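# Sending and returning parcels through the Clullwood storeroom

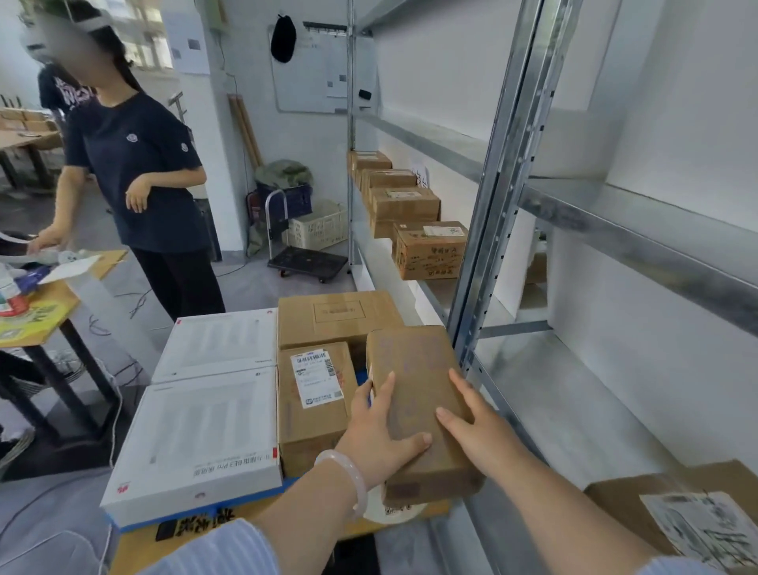

*A small parcel beside the metal shelving.*

The parcel service at Clullwood changes in December. Most of what follows is for tenants who ship more than the occasional box, but the section on returns applies to everyone in the building. Please read it before your next drop-off, and pass it on to whoever handles the mail in your unit.

## Drop-off times

The counter opens at 8:30 a.m. and takes outgoing parcels until 3:30 p.m. The old cutoff was 4:15. The carrier has moved its truck earlier, and parcels handed in after 3:30 will go out on the next working day. We know this is awkward for the units that pack orders after lunch. We asked for a second pickup and were turned down for now. We will ask again in spring, when the contract comes up.

If you have more than 20 parcels in one go, bring them before noon. Use the side door by the loading bay, where there is room for a cart. The front counter is fine for anything smaller. Carts go back to the rack by the side door when you are done — two went missing over the summer and one of them was found on the roof terrace.

## Labels

The biggest cause of delay this year has been labels that would not scan. Most of those had been printed on ordinary paper and taped over with shiny brown tape, or wrapped around a corner. Put the label on the largest flat side of the box. If you tape it, use clear tape around the edges and leave the barcode alone.

Reused boxes are welcome. Remove or black out every old label and every old barcode, including the small ones on the bottom. One parcel from the second floor made the trip to the sorting center and back twice because the machine kept reading a label from a previous sender. It got to its customer in the end, but well past the date on the order.

Write your unit number on the outside of the box in marker. It does not need to be neat. When a label comes off, the unit number is how we know whom to call.

## Packing

Triso, the packing supply shop on the ground floor, has agreed to keep the tenant discount going through next year. Show your building pass at the register. The discount covers boxes, paper fill, tape and mailing bags. It does not cover printed or custom boxes.

A few points that come up often at the counter:

- A box should close flat. If the top bulges, the carrier charges it at the next size up.
- Shake the box gently before you seal it. If you can hear the contents move, add paper.
- Tape the center seam top and bottom, then both edges. String is not accepted.
- Liquids need a sealed bag inside the box, even if the bottle has a screw cap.
- Batteries packed on their own cannot go through the counter. Ask us for the carrier's form, which takes a few days to come back.

Gift-wrapped items should go inside a plain outer box. Wrapping paper tears in the sorter and takes the label with it.

## Returns

Returns have been the hard part of the year. In one month we took in 395 returned parcels, and a good share of them had no unit number and no order slip. They sat on the shelves while we opened them one at a time and tried to match them with a seller. That takes staff time, and it also means your customers wait longer for their money.

Starting in December, returns will work like this. Each unit that receives returns gets its own shelf space in the storeroom, marked with the unit number. Returns that come in with a unit number go straight to that space and you will get a message the same day. You have 5 working days to collect them. After that we move them to the cage downstairs, and there is a handling fee to get them out.

Returns without a unit number go on the bottom shelf by the door. You are welcome to come in and look through them between 10 a.m. and noon. Please bring your pass, and sign the sheet for anything you take away. Anything unclaimed at the end of the month goes back to the carrier, and we have no say in what happens to it after that.

The easiest fix is on your side. Add your unit number to the return address printed on your slips and on your website. Skesska, the print shop in the east wing, did this in the summer by adding one line to its return form, and its parcels now reach the right shelf nearly every time. If you sell through a marketplace, check the return address in your account settings as well. Several tenants changed their website and forgot the marketplace, so half of their returns still came in blank.

## Oversize and heavy items

Anything one person cannot lift alone needs to be booked a day ahead. Send a note to the storeroom desk with the outside measurements, the weight if you know it, and a phone number. We will give you a time slot at the loading bay. Items left in the bay without a booking will be moved to the hallway, where we can't be responsible for them.

Toivonen, the furniture repair workshop, has a pallet jack that other tenants may borrow in the mornings. Ask at the workshop first and bring it back by lunch. It is not for use on the ramp — the ramp has a bad joint halfway down, and repair is set for the new year.

## Holiday weeks

Last year the storeroom filled up in the middle of December and stayed full until January. To keep the aisle clear, we are asking tenants not to use the shelves as overflow stock. The storeroom is for parcels on their way in or out. If you need space for stock over the holidays, there are two lockable bays open in the basement at the usual weekly rate. They go to whoever asks first.

Expect the carrier to run slower than its website says. Tell your customers an extra two or three days and you will get fewer calls. Insurance claims for late delivery are not being accepted by the carrier during the holiday period, so a faster service paid for at the counter is still only an estimate. Claims for damage are accepted as usual. Keep the box and the packing if a customer reports damage, and ask for photos before anything is thrown out.

The counter will close at noon on the day before each public holiday. The side door will be locked at the same time. A list of the exact closing days will be posted at the counter and in the elevator.

## What it costs

Rates for standard parcels stay the same until the spring. The fuel charge has gone up slightly and will show as its own line on your monthly bill. If you pay per parcel at the counter, the card reader adds it for you. Monthly accounts are open to any unit, with no minimum. The form is one page and the first bill comes at the end of the month in which you sign up.

Questions about a missing parcel should go to the storeroom desk with the tracking number. Questions about bills go to the building office on the first floor. The desk cannot see your account and will only send you upstairs.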